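Software corner: the planner learns some patience

Rosser 3 is out, and the headline feature is that it waits. The old grasp planner from the Estingate branch would replan whenever the wrist view disagreed with the overhead one, so on a shiny surface it replanned more or less for a living. Our worst log from December has 2,862 replans in a single session – a fine record, if you collect that sort of thing.

The new version holds its plan until both views have disagreed for 46 consecutive cycles. It also gives less weight to depth readings in bright glare, having previously believed every one of them. Thin, flat things held on edge are still the hard case, and plates remain the test everyone groans at.

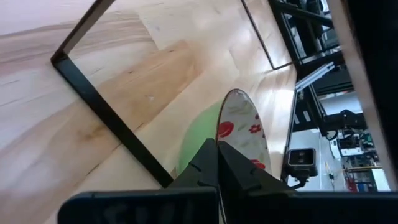 Tuning the grip force is still done by hand, in a config file with 1,027 lines and one useful comment. Hidinia users should update the driver first, then Rosser, then restart the lot. Doing it the other way round works too, but only on the Wusutport build and only until you log out. Bug reports to the usual list, please, with the log attached this time.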